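ファラスロー読書会 六月定例会 議事録

とき 六月の定例会、午後七時より
ところ ゴーリ会館 二階
進行 持ち回り(今回はヴォカリ通り組)

雨のなか、足もとの悪いところをお集まりいただき、ありがとうございました。開会に先立って、前回の議事録の読み合わせを行いました。「朗読の夕べ」の開始時刻が一か所だけ六時と六時半で食い違っていたので、六時半に直すということで、みなさんのご了承をいただいています。ほかに訂正はありませんでした。

一 蔵書の整理について

長らく懸案になっていた貸出文庫の棚おろしが、ようやく終わりました。冊数は2269冊、そのうち背が割れていたりページが抜けていたりして、すぐには貸し出せないものが194冊です。思っていたより多い、というのが正直な感想で、しばらくその話でもちきりになりました。とくに傷みがひどいのは児童書と料理の本だそうで、よく読まれた証拠でしょうから喜んでいいのやら困っていいのやら、という声があり、みなさんうなずいておられました。

直せるものはなるべく会の手で直すこと、表紙だけ外れたものは次の製本講習の教材にまわすことを決めました。直しようのないものについては、廃棄の前に一か月、入口わきの箱に置いて、ほしい方に持ち帰っていただきます。箱には「ご自由に」と大きく書いておきます。
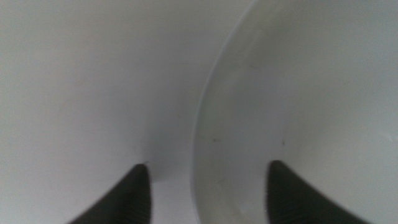 なお、全集ものの欠けた巻については、すぐに買い足すべきか、寄贈を待つべきかで意見が分かれました。急ぐものでもないので、まず会報で呼びかけてみて、秋になっても見つからなければあらためて相談することにしています。お手もとに半端の巻をお持ちの方がおられましたら、どうかお声がけください。

二 会費と寄付

会費は現行のまま据え置きとします。年度なかばで入会された方の扱いについてご質問があり、残りの月数で割った額をいただく、これまでどおりのやり方を確認しました。朗読の夕べの当日券は一人700円です。お茶とお菓子がつきます。高いのではというご意見も一つありましたが、昨年のお菓子がたいへん好評だったこともあり、この額で落ち着きました。中学生以下は無料です。

古書店のジャーカメックさんからは、今年も文庫本をひと箱ご寄付いただけるとのことです。毎年のことながら本当にありがたく、お礼状はみなさんの寄せ書きにしようという話になりました。カードを受付に置いておきますので、次回までにひとことずつお願いします。

三 朗読の夕べ

演目は、短編小説、詩、それから手紙文、の順に進めます。手紙文を最後にするのは初めての試みで、静かに終わりすぎるのではという心配も出ましたが、去年は最後の演目がにぎやかすぎて、余韻がなかったという感想も寄せられていましたから、一度やってみようということになりました。

持ち時間は、お一人最大3分とします。短いと思われる方もいらっしゃるでしょうが、昨年はのびにのびて、終わったのが九時半をまわっていました。小さなお子さん連れの方にはつらい時間です。時間が来ましたら進行役が小さく鈴を鳴らしますので、切りのよいところまでお読みになって結んでください。途中でぷつりとやめていただくことはありません。

読み手の申し込みは、受付のノートにお名前と作品名、それにおよその長さを書いてください。同じ作品が重なった場合は、先に書かれた方を優先します。
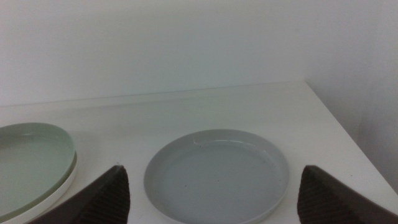 ソビア・ナクヴィ
ファラスロー読書会 書記

四 次の課題本

候補は四冊あがりました。長編が二冊、随筆が一冊、翻訳の短編集が一冊です。それぞれ推薦の弁をうかがいましたが、どの方も熱が入って、予定の時間をずいぶん過ぎてしまいました(書記の私も途中からすっかり聞き入ってしまい、このあたりの記録がやや薄くなっております。お許しください)。

挙手の結果、翻訳の短編集に決まりました。長編は夏休みのある時期のほうが読みやすいというご意見が多く、八月の課題本としてあらためて取り上げます。短編集は全部を読み終えていなくてもかまいません。気に入った一編だけでも、どこがどう気に入ったのか、お話しいただければ十分です。

旧訳と新訳で題のつけ方がずいぶん違うとのご指摘もありました。どちらの訳でお読みになってもよいことにして、話し合いの際は、どちらの版かを最初に言っていただくようお願いします。ページ数がまるで合いませんので。

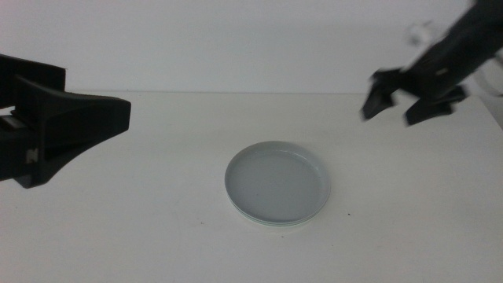
写真 六月

五 その他

・文庫の貸出期間を三週間から四週間に延ばす件は、賛成多数で承認されました。来月の貸出分から適用します。
・会報の原稿は、手書きでもけっこうです。ただし、固有名詞にはふりがなをつけてください。
・傘立てに紺色の傘が一本残っています。お心当たりの方は受付まで。
・お茶当番は、次回はヴォカリ通り組から駅前組に交代します。湯のみの場所がわからないときは、流しの下の左側の戸棚を見てください。

次回も午後七時から、同じ部屋で行います。課題本のほかに、傷んだ本の直し方の相談をしますので、お宅に糊や当て紙の余りがありましたらお持ちください。閉会は午後八時五十分でした。

お問い合わせ:ファラスロー読書会 受付ノートまたはゴーリ会館窓口まで | © ファラスロー読書会 | ページの先頭へ戻る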